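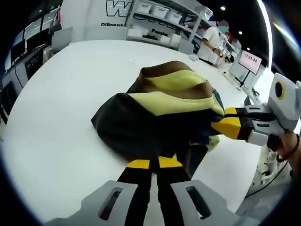 Dark fabric with yellow-green bands on a white tabletop.

Plultach Opens Leasing at Stakuvard, Concedes the Parking Is Tight

Plultach, the residential landlord, today opened leasing at Stakuvard, a former cannery converted into 34 apartments over a ground floor of shops. First move-ins are set for April.

Homes run from studios to two-bedrooms. The largest, on the top level, measures 1,131 square feet and has a view of the harbor, provided the tenant stands at the correct window. Six units have private terraces. All of them have closets, a feature missing from the first set of plans and restored after what the company calls a frank meeting.

"Previous brochures of ours used the word 'nestled' a great deal," said Hrefna Kragh, head of leasing at Plultach. "Stakuvard is next to a bus depot. The buses start at 5 a.m. We put in very good windows."

The conversion was designed by the architecture office Holst, which kept the brick walls, the loading doors and one iron hoist that proved too heavy to take away. Residents share a laundry room, a bike room and a roof deck that closes at 10 p.m., or earlier if Aksel Briem, the building manager, can hear it.

Rents include heat and water. Pets are welcome up to a limit of 2 per home, and fish are considered a single pet regardless of how many there are. Parking is assigned by lottery.

Applications are taken through Sketach, the company's online tenant portal, or on paper at the leasing office beside the main entrance.

Media contact: Nanna Hafstein, Plultach press office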